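Comparing fingertips at Kuvel

The gripper bench at Kuvel's Brollville workshop has a short task list. Pick up a bottle or a can, carry it to a cup, lower it past the rim. The lead test engineer, who has run the comparison since March, said the task was picked for its narrow tolerances.

"A wide tray forgives almost everything," the engineer said. "A paper cup moves if you brush it, and then the trial is void."

Two sets of fingers were compared: a rigid jaw from Narkis and a soft blue fingertip molded in-house. Each trial begins from tape marks on the white tabletop, with a yellow-green cup and a gray one side by side at the back.
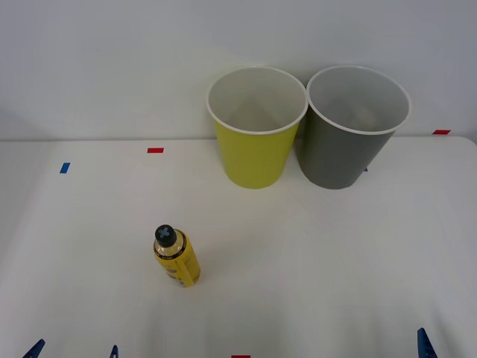
Magagula, reading an early draft of the results, asked whether the soft tips would lose positional accuracy under load. The engineer's answer was that they do, by a small amount, and that the controller corrects for most of it.

Over 805 trials, the soft tips dropped the product 7 times and the rigid jaw 29 times. Most of the rigid drops came from closing slightly off center. "The jaw is more repeatable in free air," the engineer said. "Contact is where it loses."

Placement was slower to tune. The arm has to stop with the end of the can just inside the mouth of the cup - any lower and a tilted can pushes on the wall.

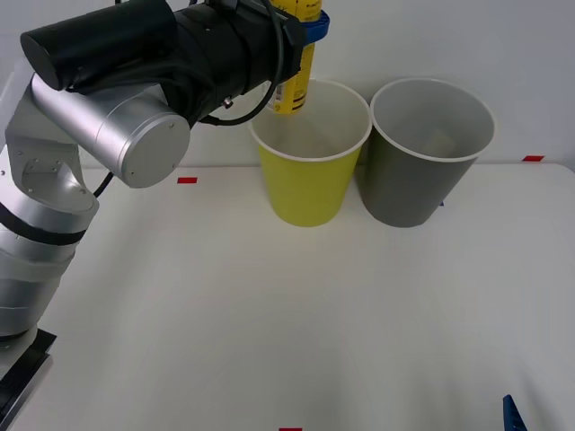

Wrist camera or fixed camera

The second question was where to take the final position from. The fixed camera sees both cups and the whole approach, but the arm can block its view late in the move. The wrist camera keeps the fingers and the target in view until closing.

"I would not run on the wrist view alone," the engineer said. "Up close, a glossy cap and a clear shoulder give you highlights, and the detector likes highlights." A set of 217 wrist frames was relabeled by hand for that reason.
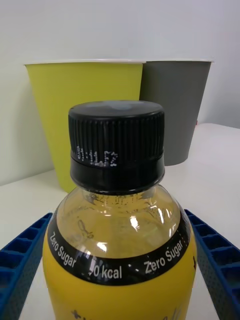
What comes next

The bench will keep both cameras and the soft tips. The controller is next, with the grip force limit to be set per product. "It is one number for everything at the moment," the engineer said. "That has to change before we try thinner bottles."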